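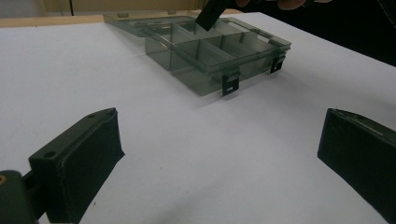
Automation | Money & Planning

The first quote Nerys Lougher got for automating her packing bench ran to 28 pages, 17 of them about the arm. The grippers had a paragraph. Fingers, it said, were "to be agreed", a phrase she has since learned to read as "extra".

Lougher buys equipment for Maddocks, which sends out small parts in divided plastic boxes. She had budgeted for one robot and a modest party. Kotia wanted a deposit before it would look at a box. Brular looked at the box, admired it, and asked whether the compartments could be bigger.

Her spreadsheet now has two columns, one for the machine and one for everything the machine sulks without: spare fingers, mounts, training time, a table that stays put. The second column is longer. She has asked for both to be approved by September, and has moved the party to the following year's budget, under maintenance.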